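Section 6. Floor Sweeping with the Plorker Two-Arm Unit

This section applies to units supplied with the Prommont household package. Complete Section 5 (Arm Calibration) before proceeding. The sweeping routine uses an ordinary broom and a long-handled or upright dustpan. No special tools are supplied or required.

6.1 Before You Begin

Check that the following conditions are met:

- The unit is parked on a level floor and the base brakes are set.
- Both grippers have passed the grip test described in Section 5.4.
- The broom handle is dry and free of grease.
- A bucket or basin for collected litter is within reach of the arms.

CAUTION: Keep all persons at least 300 cm from the unit while the arms are moving. If anyone enters this area, press the red stop button on the rear panel.

CAUTION: Confirm that the arm cables hang freely. A cable caught under the base or wrapped around a handle can pull the arm out of calibration.

6.2 Fitting the Broom and Dustpan

1. On the Gosel control panel, select Tools, then Hand Tools. Both grippers open fully.

2. Place the broom handle in the right gripper with the bristles toward the floor. Press Close Right. Pull gently on the handle to confirm that it does not slide.

3. Set the dustpan on the floor on the left side of the work area. If the dustpan has a handle, it may be placed in the left gripper in the same manner.

4. Set Grip Force to 75 for plastic or painted handles. Do not exceed this value for hollow handles, which may be crushed.

6.3 Running the Sweeping Routine

1. Select Sweep, then Small Area. The unit lowers the broom and begins with short strokes.

2. Observe the first strokes. Light items such as wrappers and scraps of paper should be gathered toward the dustpan.
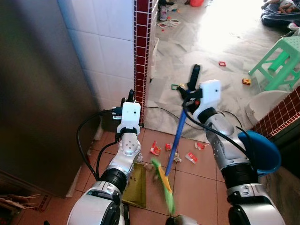 Broom held in the right gripper, with paper litter on the tiles. 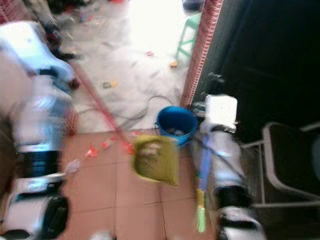 3. If litter remains on the floor at the end of the routine, select Repeat. The unit covers the same area again at a slower speed.

4. When the floor is clear, select Empty Pan. Guide the pan by hand if the bucket is of a shape the unit has not handled before.

NOTE: Where two types of flooring meet, set the work area on one side of the joint at a time. A raised edge may stop the broom and bring up message 203 (Tool Blocked). Lift the broom clear by hand and select Resume.

6.4 Ending the Session

1. Select Park. Wait until both arms have come to rest.

2. Hold the broom handle with one hand and press Open Right. Remove any tool from the left gripper in the same way.

3. Wipe the gripper pads with a dry cloth. Do not use solvents.

If message 206 (Grip Lost) appears at any time, stop the routine, remove both tools, and repeat the grip test. Should the message return, contact the Cronin service desk and have the serial number of the unit available.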